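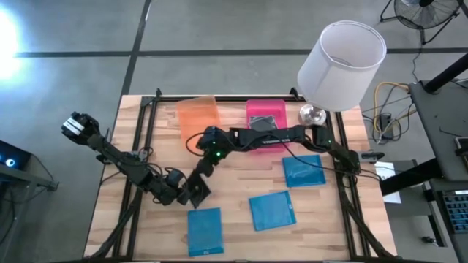
What should be done first when a batch of flat cases has to be sorted into two bins?

Write down what each bin means before touching any case, and label the bins or the table in front of them with those meanings.

Courses > Records and Collections Support > Unit 4 > Handout: Sorting Flat Cases at a Table

Huldale College
Handout for Unit 4. Revised March 27, 2024

4.1 Scope

These notes cover the sorting of flat, rigid cases of the kind used for discs and small sets of documents. The method assumes one table, two open bins and a batch that fits on the table in several lots. Sorting directly onto shelves is covered in Unit 6. Envelopes and soft sleeves are excluded, as they slide and stack differently.

4.2 Terms

Batch: all the cases received together under one intake slip.

Lot: the part of a batch laid out on the table at one time.

Spine: the narrow side along which a case is hinged or joined. On many translucent cases it looks darker than the face.

Decision: the assignment of one case to one bin. A case that has been picked up and put back on the table has not had a decision.

Residue: cases left on the table at the end of a lot with no decision made. Residue is recorded and never carried over silently into the next lot.

4.3 The table

A wooden top is suitable if it is flat and clean. Joints between strips do not matter for this work provided they are level. If there is a raised border or rail, keep the cases inside it. A case resting partly on a rail is easily knocked, and its hinge takes the load when something is put on top of it.

Place the bins at the far side, with the layout area between them and the person sorting. In the photograph, an orange bin and a pink bin stand on the far side and blue cases lie flat in the lower half, nearer the viewer. The arrangement leaves the near part of the table for laying out. Bins placed at the near edge have to be reached over for every case, and sleeves catch on them.

Leave a gap between the bins. Bins that touch are read as one container by a tired sorter, and misplaced cases are most often found on the side next to the other bin.

4.4 The bins

Translucent bins are preferred for flat cases. Their contents can be checked roughly from the side, and an object lying low in the bin is less likely to be missed at changeover. Translucent walls do not replace a proper check from above. A dark case against a strongly coloured wall can be hard to identify, and its label may be face down.

Colour carries no meaning by itself. At the Kalau branch one colour was used for "keep" in the morning and "return" in the afternoon by different staff, and 75 cases had to be sorted again. The meaning of each bin is therefore written on the intake slip under the heading Bin Key. Do not rely on memory or on what the bins were used for in the previous batch.

Both bins must be empty at the start of a batch. If anything is found in a bin, take it out, record it as found and set it apart from the batch.

4.5 Laying out a lot

a) Lay the cases flat, one layer only.
b) Leave room for a hand between neighbouring cases.
c) Turn each case so that its label, if it has one, faces up.
d) Do not spend time squaring the cases to the table. A case lying at an angle can be read and picked up as well as a straight one.
e) Stop adding cases when the layer reaches the bins.

Lifting a translucent case by its face leaves marks, especially on a glossy surface. Hold it by two opposite edges, away from the spine.

4.6 Sorting

Work from the bins outward, so that the hand does not pass over undecided cases on the way back. Read the label, decide, and place the case flat in the bin. Dropping is not acceptable. Cases of the same size may be stacked in the bin with spines on the same side. Mixed sizes go with the largest at the bottom.

If a decision takes longer than reading the label, leave the case where it is and go on. It will be dealt with as residue.

Stop after 15 minutes and check the contents of each bin against the Bin Key. Errors found at this point are corrected and noted with a tick in the margin of the slip.

4.7 Recording

Enter the result of each lot in Jerkance before laying out the next. Required fields are batch number, lot number, bin, and residue. Free text is limited to damage: cracked face, loose hinge, missing insert. The Chmielewska sheet may be used on paper if the system is down, and must be copied in the same day.

4.8 Practical work for April

Sort one mixed batch using the method above, then sort the same batch with the bins moved to the near edge. Hand in both intake slips with a short note on residue and on any case placed in the wrong bin. The note should give the position of the bins in each trial. A sketch is accepted.

Related handouts
Unit 3: Intake Slips and Batch Numbers
Unit 4: Filling In the Chmielewska Sheet
Unit 4: Cleaning Translucent Cases
Unit 5: Jerkance Entry Screens
Unit 6: Sorting Directly onto Shelves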